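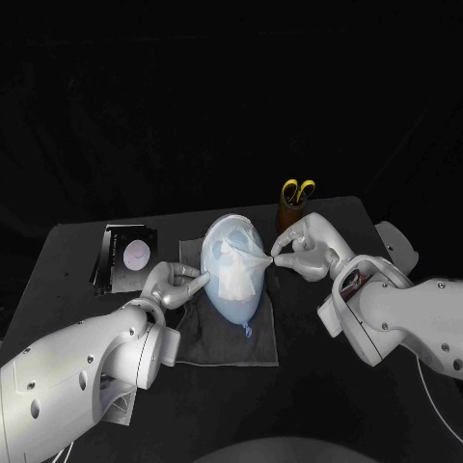
From: Bohumila Vrabec
To: Adilport Paper Crafts list
Date: Tue 12 November
Subject: Re: [paper] Tissue lanterns over balloons, no glue mess

Olatunji wrote:

> Hi all, I've been trying the balloon lanterns for the January window
> and I think I've cracked it. You don't need paste. Blow up a balloon,
> take one big sheet of white tissue, mist it, wrap the whole sheet
> round in one go and twist the end. It grips the balloon by itself.
> Once it's dry you pop the balloon and you have a shell. The whole
> thing takes 5 minutes of handling and kids can do it. I used the
> Mustano tissue from the shop on the corner but any will do. I reckon
> we could make 29 of these in an afternoon, one for every pane.
>
> Also, no need for a stand. Just lay it on a cloth.

I'm going to be the wet blanket again. I like the window idea, and I'll come and help whatever we decide, but I don't believe most of the above and I'd like us to argue about it now while there's time to order things.

I've made these with paste for years, mostly badly, and I gave the no-paste way an evening last week. My notes follow, in the order I got annoyed.

1. "It grips by itself." It clings. I don't call that gripping. Plain water holds tissue against rubber for as long as it's wet, and then you have a dry sheet of tissue sitting on a balloon. Mine slid off when I picked it up. If you are getting a shell that stands up without paste, then either your tissue has something in it that mine doesn't or your balloon is still inside. Which is it? Have you popped one yet? Your message says "once it's dry you pop the balloon" and I notice it doesn't say what happened when you did.

2. One big sheet. A flat sheet doesn't go round an egg shape. It bunches up into creases on one side and leaves you bare rubber on the other. Then there's that twisted tail, and a light inside the lantern will show every fold of it. Small torn pieces, overlapped, are slower and look far better. Torn, please. Cut edges show as straight lines when lit, so the scissors can stay at the back of the table.

3. Laying it on a cloth. I'll give you half of this one. A folded gray cloth does stop a balloon from rolling onto the floor, and mine was happy there. But whatever side is down is a side you can't cover, and when you turn it over, the damp tissue stays on the cloth. Old cloths also shed threads. I'd rather hang them by the knot from a string, or sit them in a bowl, knot down.

On pale blue balloons the white tissue does at least show up well enough that you can see which patches you've missed. I'd buy that color again. White on white was a misery last time.
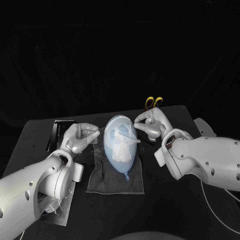

4. Five minutes and 29 lanterns. I don't doubt you spent five minutes on one. I doubt you'd spend five on the twentieth, with children at the table and somebody asking where the tape is. With paste, I allow most of an hour for each lantern over two sessions - one to build up the layers, one to trim the opening and put the hanger in. We should plan for half the panes and be pleased if we do more.

5. Any tissue will do. No. The Tusico sheets we had left over fell apart the moment I sprayed them. Gift wrap tissue is made to sit dry in a box. I haven't tried yours, so bring a few sheets on the day and I'll take back whatever I have to take back. If we go with small pieces and a couple of layers, I get about 700 pieces for the full window, and I'd like somebody to check my arithmetic before we spend any money.

What I'd suggest

Make two before we commit to anything. One your way, a single sheet and water only, and one with small torn pieces and thin flour paste. Same size balloon, same room, leave both until the next day. Then pop them in front of everyone. Let the air out slowly with a small snip near the knot, by the way. If you stick a pin in the side, the rubber snaps back and takes the paper with it, paste or no paste.

If yours holds its shape I'll write to this list and say so, and I'll bring cake. I'm not buying the ingredients yet.

One more question, for anyone. Do we know what the lights are going to be? I've seen "lanterns" mentioned in three threads and nobody has said battery. Tissue and a real candle is a no from me under any circumstances, and I won't sign up for the window until I see it in writing.

Bohumila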